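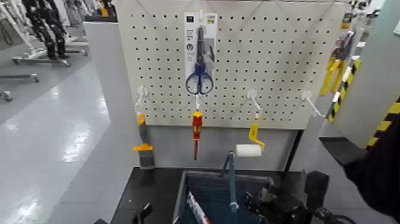
One customer in Prinmont wrote to us in April that she had sieved compost by hand for years, with a frame laid over a wheelbarrow, and that with the drum sieve she finished the whole winter heap before lunch. She asked also if we could make the handle a little longer. We did it, and all machines sold now have the longer handle.

Search products Enter keyword Go

Buller Rotary Compost Sieve, Hand-Turned

Price: $645
Order code: BRS-135
Made by Buller, sold and serviced by Ambridge

The Buller rotary sieve is a turning drum of steel mesh on a strong stand. You put rough compost in the high end, you turn the handle, and the fine material falls through the mesh into a wheelbarrow or on a sheet. What is too big for the mesh travels slowly down the drum and comes out of the low end. It can go back on the heap for another season.

It is made for gardeners with more than one compost bin, for allotment groups, school gardens and small nurseries that mix their own potting soil. For one small bin on a balcony it is too much machine, and we would recommend you a simple hand riddle instead. We have three sizes of these on the page for hand tools.

How it works

The drum rests on four rubber wheels and is turned with a handle at the low end. The handle can be mounted on the left or on the right side. Two people work best together, one with the shovel and one at the handle, but it is also possible alone. In this case fill the hopper first, then walk around and turn. The hopper holds enough for a few minutes of turning.

The slope of the drum is set with two pins on the back legs. There are three positions. In the flat position the compost stays longer in the drum and you get more fine material out of it. In the steep position the work goes faster, but some good compost will leave with the sticks. Most of our customers stay with the middle one and change only for leaf mold, which is light and likes the flat position.

A row of short steel bars inside the drum lifts the compost and lets it fall again. This breaks the soft lumps. Hard lumps of clay will not break, and please do not try to force them with a spade while the drum is turning.

Which screen to choose

The sieve comes with one screen already mounted. Please tell us with your order which one you want. More screens can be bought later and changed at home with the small wrench from the bag.

Fine screen: for seed sowing and for top dressing a lawn. Works well only with dry and fully ripe compost.

Medium screen: for potting mixes and for raised beds. If you are not sure, take this one.

Coarse screen: for mulch, for garden soil with stones, and for compost that is only half ready.

The screens are made for us by Naciri. They are woven from stainless wire, with the edges folded and riveted so that there are no sharp ends. Older Buller drums with the welded mesh can be changed to the new screens with an adapter ring. Look for a small plate on the left front leg. If the plate has a letter N at the end of the number, you do not need the ring.

Details

Drum length: 63 inches
Hopper opening: 13 inches
Weight with one screen: 135 pounds
Stand: steel tube, painted dark green
Wheels: two at the back, for moving
Assembly: needed, two persons recommended

A normal garden wheelbarrow fits under the drum. A deep contractor wheelbarrow fits only in the flat and middle positions, so measure yours before you buy — we had some returns for this reason. 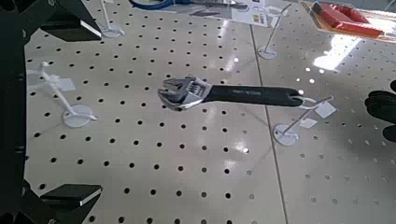 White pegboard, close view.

What compost should be like

Moisture matters more than anything else. Take a handful and press it. If water comes out, or if it stays as a tight ball when you open the hand, it is too wet and it will close the mesh. Spread it on a sheet under a roof for a day or two and turn it with a fork once. Compost that falls apart with a light touch is ready for any screen.

Very dry compost goes through quickly but makes dust. Wear a mask, and stand with the wind at your back. A light spray of water in the hopper helps too.

Take out string, plant labels and long stems before you start. Bean vines and bindweed are the worst, they wind themselves around the lifting bars and you must stop and cut them out. Eggshells and small stones do no harm.

Worms pass through the drum mostly without damage if you turn slowly. If you have a worm bin and want to keep as many as possible, use the coarse screen.

Cleaning and storage

After the work, turn the empty drum a few times and brush the screen from outside with a stiff brush. If the mesh is closed with wet compost, leave it in the sun and brush it when it is dry. Water from a hose is allowed, but a pressure washer is not, it pushes dirt into the wheel bearings.

Once a year put a drop of oil on each wheel axle. The rubber of the wheels should stay free of oil. If the drum begins to slip when you turn, clean the wheels with a cloth and a little soap.

The stand folds flat when the drum is taken off. You can leave the machine outdoors in summer, but from November we recommend a dry shed or at least a cover. The cover is sold separately, and it is the same one as for the Buller leaf shredder.

Delivery

The sieve is sent in two boxes, and sometimes they do not arrive on the same day. Please wait with the assembly until you have both. The driver brings the boxes to the curb only. If you have a long driveway, ask a neighbor to help, or open the large box where it stands and carry the drum and the legs one after another.

You can also pick it up at the Ambridge store in Prinmont. We can show you there how the screens are changed, and you can bring a bucket of your own compost and try it before you pay.

Returns are accepted for unused machines in the original boxes. A machine that was used can not be returned, but we repair it, and we keep all parts in stock, also for the first model with the wooden legs.

Warranty

Two years on the stand and drum, one year on screens and wheels. For school gardens and community gardens the warranty on the stand is four years. Write the name of the garden on the order form — we do not need any other paper.

Often ordered together: coarse screen, cover, stiff brush, spare wheel set.

Shares 63 Comments 13

Ambridge Garden Supply, Prinmont | Contact us | Copyright Ambridge, all rights reserved | Back to top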